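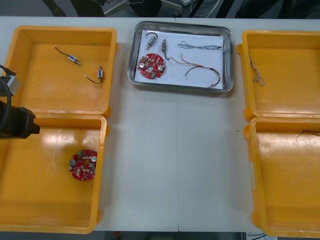 Electronic parts in a steel tray, with yellow trays on either side.

Week 6: Export controls and licensing
Instructor: Heiðrún Oddsson

An export control limits what a firm may sell abroad, to whom, and for what use. A sanction is aimed at a country, company or person. The two overlap, and exam answers often mix them up.

Case for this week: Prorkness, a parts maker in Dradlow, wants to ship 500 circuit boards to a buyer in Plesar. The boards have civilian uses, but they also fit military radios. These are called dual-use goods.

Steps in the case
1. Classify the item.
2. Check the buyer and the end user.
3. Apply for a license. Review takes up to 14 weeks.

Hattar, the shipping agent, must keep copies of the papers.

Reading: Vestergaard, chapter 3. Note his point that goods often reach a banned buyer through a third country. Bring one question on re-export to section.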